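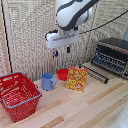
Getting Coffee and Tea Stains Out of Mugs

Jan 14, 2018

Brown rings build up slowly and dish soap won't shift them. Try baking soda first. Put a teaspoon in the mug, add enough water to make a paste, and rub with a damp cloth. Leave it for ten minutes if the stain is old, then rub again and rinse.

If that doesn't do it, fill the mug with hot water and drop in half a denture tablet. Let it stand overnight. Wash as usual in the morning.

Don't use steel wool on glazed mugs. It leaves gray marks, and the next stain settles into the scratches.

Bowls That Stick Together

Two nested bowls that won't come apart can usually be freed with water. Fill the inner one with ice water and stand the outer one in warm water from the tap – warm, never boiling. Wait a couple of minutes and twist gently. A drop of cooking oil around the rim helps with plastic ones.

Smells in Plastic

Onion and curry smells hang on longest. Wash the bowl, dry it, crumple a sheet of newspaper inside and put the lid on for 2 days. Nga Lục wrote in from Brullstead to say that a spoonful of dry coffee grounds works too. I tried it on an old Brisska tub and the garlic smell was gone, but the grounds stained the lid slightly.

Chipped Rims

A chip on the rim can cut a lip, so stop drinking from that mug. It will still hold pencils, or measuring spoons by the stove. Glue from the hardware store is fine for a handle on a display piece – don't trust it with hot coffee.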